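Keeping small parts in trays at the bench, and which colour?
Posted in: Workshop and Benches 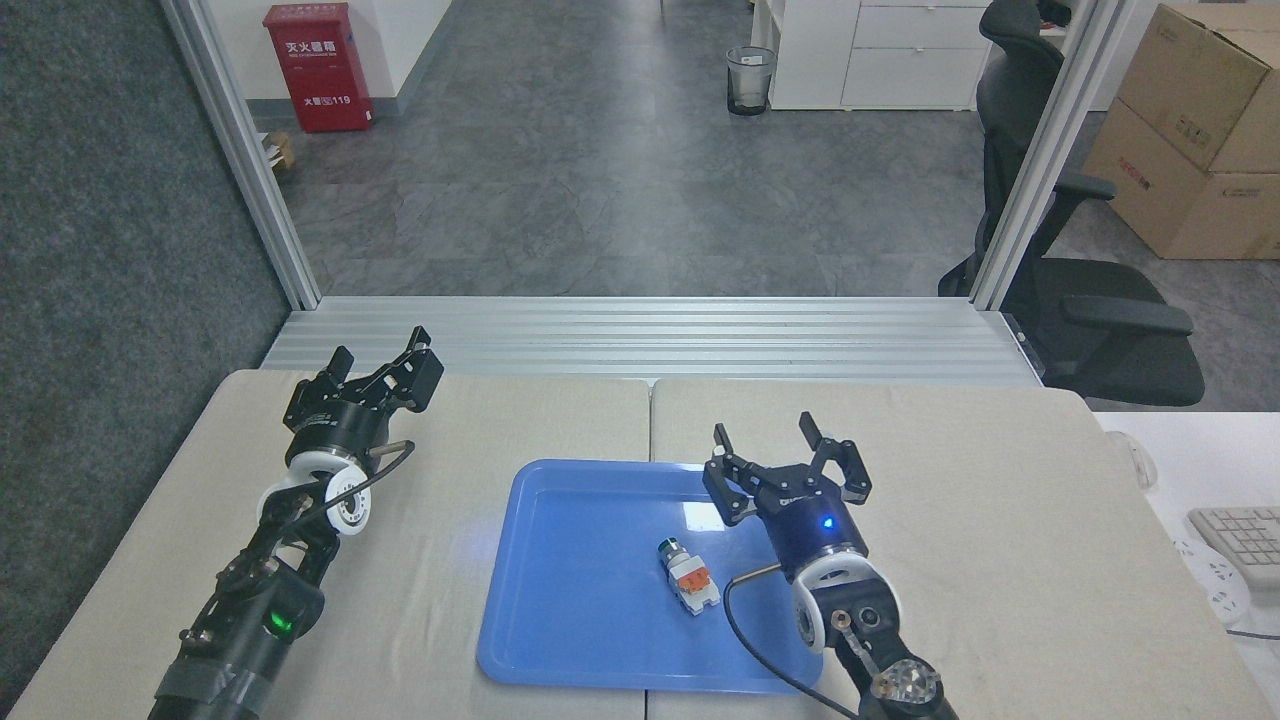 dustpan_ray
August 26, 2025
I'm redoing a control box for an old dust extractor and I've lost two terminal screws this week already. I'm working on a pale beige top made of two panels pushed together, and small stuff finds the seam between them every time. So I've started putting whatever I'm working on in a blue plastic tray with a raised rim. Right now it has one green push button in it, the kind with a metal ring round the cap, an orange section behind that and a white block with the screw terminals.

Two questions. Does anyone use a colour other than blue? I get a fair bit of glare off mine from the ceiling lights. And do you keep one tray per job, or one tray per type of part?

fencewire
One per job. I tried sorting by type for a year and ended up with a tray of springs I have never used.

Blue is fine. Grey is bad for screws, you can't see them.

Mossvale77
I don't agree on one per job. If you only ever have one thing on the go, sure. I usually have four half-finished and the trays end up stacked on each other with parts in them. By type works if you label them.

For glare, put a piece of rubber drawer liner in the bottom. It stops things rolling as well. A round button cap like yours will roll if you bump the bench.

dustpan_ray
Drawer liner is a good idea, I have some left over from the kitchen. Does it hold on to metal filings?

Mossvale77
Yes. Take it out and rinse it.

kettle_and_pine
White trays are better than blue if you do electrical work. Wire offcuts show up, and most terminal screws are dark enough to see. The catch is they look filthy in a month. I bought a box of 14 from Arkley when they cleared out their old colours and I still have most of them.

On the seam, fill it. Masking tape over the top will do for a few months. I had the same problem with two desk tops side by side and lost a circlip down there that I needed that afternoon.

fencewire
Tape lifts at the front where your sleeves rub. Clamp the two panels together from underneath and the gap mostly goes away.

kettle_and_pine
Mine didn't lift. Depends on the tape I suppose.

Hunell_Rd_Shed
If the button is going back into a dust extractor, check the contacts while it's out. The block usually comes off the back of the cap with a lever or a quarter turn, depending on the make. Put a meter across the terminals and press it. A green one is normally the start button, so you'd expect it open until it's pressed, but check it against your diagram before you trust the colour. Unplug the machine first, obviously.

dustpan_ray
It's unplugged and the box is off the wall. I've got the wiring diagram but it's a photocopy and half the numbers are gone. The maker's label says Nieto, if anyone has a better copy.

Hunell_Rd_Shed
Don't have one, sorry. Take a photo of every wire before you undo it. I put a bit of numbered tape on each one as well.

plainbearing
Going back to trays. I use old cafeteria ones and they are too big. Everything slides to one end when you pick them up. Something small with a proper rim is what you want. The Rondus ones are decent but dear for what they are. Before that I used ice cream tubs, which are too deep to get your fingers into properly.

Mossvale77
Ice cream tubs have lids though. I'd take a lid over a low side if the job is going to sit for a week.

plainbearing
True. I put a tea towel over mine.

dustpan_ray
Thanks all. I'm going to line the blue one, clamp the panels and keep one tray for this job until it's finished. Will try a white one for the screws. One of the missing ones was in my shoe. Still looking for the other.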